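News > Products > Home security

Home | News | Reviews | Installers | Support | Contact

We use cookies to keep this site working and to see which pages people read. By carrying on you agree to this. OK

Trultis app now lets you set the alarm one room at a time

27 April 2020

I've been waiting for this one since I fitted my own Trultis panel, so forgive me if I sound a bit pleased. The new version of the Trultis phone app came out this morning and you can finally arm single rooms from your mobile, instead of having the whole house on or the whole house off.

If you're at home all day at the moment, like me, you'll know why that matters. I want the garage and the back door watched while I'm sat upstairs working, and I don't want the siren going every time I nip down to put the kettle on. Up to now I had to walk to the keypad in the hall and press my way through a menu (which I always got wrong the first time). Now it's two taps and a little green padlock next to the room name.
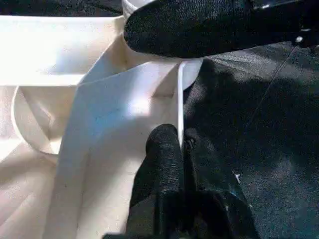

Two black gripper fingers, seen close up.

You can have up to 6 rooms on the standard panel, and each one can have its own entry delay. I've given my garage a nice long one as the side door sticks. You can name the rooms whatever you like too, although the app cuts off anything longer than a dozen letters, so my "Downstairs loo" is now "Downstairs l". Never mind!

The update works with the Trultis panel and also with the older Dirkon one, as long as yours was made after the change of circuit board in March last year. There's a sticker inside the lid that tells you. If you've got an earlier Dirkon you'll still get the new look but the room buttons stay grey, and I do think that's a shame - plenty of those panels are still going strong, my sister's included.

Cameras get a bit of attention as well. Live video opened in 5 seconds on my home wi-fi, when the old app used to leave me staring at a spinning circle, and the picture stays up when you turn the phone sideways. Using mobile data it was slower and dropped out twice while I was walking the dog, so I wouldn't bin the text alerts just yet.

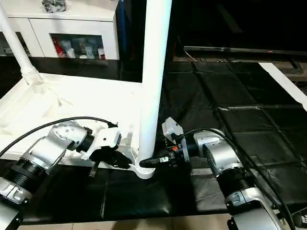

Robot arms either side of a white stand with a tall pole.

The event log now holds 2000 entries and you can search it by room, or by who switched the alarm off. It's great for finding out what time the teenagers came in. You can send the log to yourself by email too, though it turns up as one enormous block of text and I had to paste it into a spreadsheet before I could make any sense of it.

The app is free if you already have an account. Mine asked me to log in again after updating, so have your password handy before you start, and check your panel is still armed afterwards - mine was, but I felt better for looking. It needs a fairly recent phone, and my old tablet refused to install it at all.

Sirens and smoke alarms don't show up as separate items yet. Trultis says those are coming in the next version, with no date given.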